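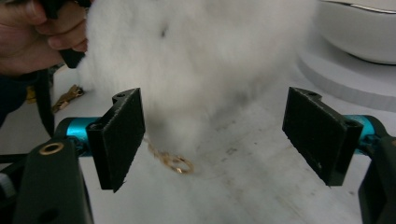 Fadwa Lamrani wrote back to the last newsletter to say her almond milk splits every single time she puts it in coffee, she has tried three kinds of almonds now, and could we please just tell her what she's doing wrong before she goes back to cartons.

Newsletter > Kitchen Notes > Nut Milks

August 27, 2019
By Bouchra Radwan

OK Fadwa. You're not doing anything wrong. Homemade almond milk splits in hot coffee, that's pretty much its hobby. The carton kind mostly has something in it to hold it together (read the side of the box, gums usually, sometimes a bit of something to keep the acid down) and yours has almonds and water. Coffee is acidic and it's hot. In goes the milk, up come the little flakes. Perfectly fine to drink, looks awful.

Things that help. Warm the milk first, gently, small pan, don't boil it. Put the milk in the cup and pour the coffee onto it slowly, not the other way round. Let the coffee sit a few minutes before you do any of this. A darker roast is usually kinder than a light fruity one. If none of that works try cashew, which is what I drink anyway, it's creamier and behaves a little better. Oat behaves too but oat has its own problems, see further down.

While I'm at it, the rest of the nut milk mail, because the pile has gotten silly since the May workshop at Uriren.

Soaking. Yes, soak. Overnight in the fridge, plenty of water, pinch of salt if you like. Throw the soaking water out and rinse until it runs clear. Cashews need less, a few hours does it, and if you forget them till the next evening they go a bit slimy and I'd start over. Forgot to soak at all? Cover with just-boiled water, leave an hour. Not quite as smooth but it's breakfast, who cares.

How much water. One cup of almonds to four of water is where we start people off. Less water if you want it rich for baking or for chai. If your blender jug is the 1000 ml one like mine you'll need to do that in two goes, please don't fill it to the top, I have cleaned almond off a light fitting.

Straining. Nut bag is best. Clean thin dish towel works. A sieve on its own gives you grit at the bottom of the glass, some people don't mind, Lahcen doesn't mind, Lahcen also eats the pulp with a spoon. Wash the bag right away in plain hot water and hang it up to dry. If it smells sour after washing its done, get another one. Cashew barely needs straining if you have a strong blender.

The pulp. Most asked question by miles. Spread it on a tray, lowest oven setting, door open a crack, stir it when you walk past. When it's dry and sandy, blitz it again and you have a coarse almond meal. Good in crackers, good in the bottom of a crumble. It won't swap straight for almond flour in a cake, most of the fat went into the milk, so the cake comes out dry and sort of sad. Wet pulp goes into oatmeal or freezes flat in a bag. Brahim Bouzid sent a recipe for a savory one with garlic and lemon and a lot of dill, going in the next issue if I can read his handwriting.

How long it keeps. We say 2 days for flavor, cold part of the fridge, lid on, not the door. Might go a little longer, smell it. If it's sour or stringy, out it goes. It WILL separate in the jar, that's normal, shake it. Doesn't freeze well for drinking but fine for smoothies, ice cube tray.

Sweetening. Date in the blender. Or maple syrup after. Or nothing. Vanilla and a tiny bit of salt does more than you'd expect, try the salt before you add more sugar.

Oat milk going slimy. Cold water, quick blend, don't squeeze the bag. And do NOT soak the oats. Half a minute in the blender is plenty. It also thickens when you heat it, so if you're making hot chocolate expect something closer to pudding. Shengli Xiao asked about steel cut, I tried it, came out thin and chalky, stick to rolled.

Kids and nut milk. Had a couple of these. Not going to answer by newsletter, ask your pediatrician, homemade has none of the added calcium or vitamins that are in the cartons and it isn't a stand-in for formula or for milk for little ones. Same if there's any nut allergy in the house, and that includes the shared blender.

Bottles. The glass ones from the Plisosia counter carry a $2 deposit and we are still missing 83 of them. Eighty three!! Check under the sink. Rinsed please, lids off, any branch will take them, Belhaj too now that they have teh crates.

Almonds are still on the bulk wall, raw whole, next to the pumpkin seeds. Blanched ones are back too, nicer color, less flavor in my opinion. Cashew pieces are cheaper than whole and it makes no difference once they're blended, so buy the pieces.

Didn't get to hemp or to the person who wants to make pistachio. Next time. Fadwa, let me know about the coffee.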